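From: Nandini Pai
To: Omudlow Toy Library list
Subject: Re: the peg stacker, keep or bin?

Hello all,

Sorry for the slow answer, we've had my sister's lot staying and I've only just found the table again under all the colouring books.

Jayanthi wrote:

> Going through the July returns I've got another of the wooden
> peg stackers back, the one with the three tall pegs. Somebody's
> put the blocks in a bread bag and I've no idea whether they're
> all there. Is it worth keeping? We've got 434 things on the
> shelves now and I'd like to be nearer 400 before we repaint.
> Also, one of the pegs wobbles. Does anybody glue these or do
> you just leave them?
>
> Jayanthi Venkataraman

Please keep it! I know it's a plain old thing next to the Gruron marble run (which still has a waiting list, and still comes back with half the marbles under somebody's sofa) but ours gets borrowed constantly at the Bangera Road branch. It's the one I hand to people who come in saying their little one gets bored with everything. The two-year-olds just want to get a block over a peg and take it off again, and they'll do that for a good twenty minutes if you let them. The older ones start caring about which colour goes where, and then you get arguments, but good arguments.

On the wobble: I do glue mine, but only once I've had the peg right out and cleaned the old glue off. Ordinary wood glue, a very small dab, and then leave it standing overnight with nothing on it. I once did it in a hurry before opening and glued the thing at a tilt, and it stayed that way for two years. The children couldn't have cared less. If it's only a slight lean and the peg doesn't come away when you tug it, I'd leave it alone.

For checking the blocks, don't try to do it out of the bag. Tip the whole lot out, put the base lengthways in front of you with the pegs bare and lay the blocks out to one side of it. You want to see the notches, so turn them so the stepped edges face you. Any that have been pushed together, look underneath before you decide a piece is missing, as a thin one can hide very nicely under a fat one. 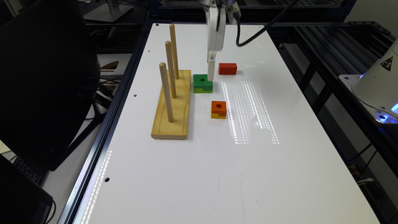
I also go round the holes with a fingertip for splinters, and wipe everything with a damp cloth (damp, please, not wet, the pale wood goes furry if you soak it). Then the blocks go in a drawstring bag with the number written on the tag, and the bag gets tied to the base. Bread bags split. I have made this speech before, I know.

If you do come up short, Pevgate used to sell odd wooden blocks by the bag, 12 to a bag, though you'd need to check the holes are wide enough for your pegs. I've a few spares in the tin here too, mostly yellow, and you're welcome to them.

If you need to lose something before the repaint, could I suggest the talking farm? Ours has a cow that goes off in the cupboard by itself and I would wave it goodbye with a light heart.

Are you still after shelf brackets, by the way? I've got four going.

Nandini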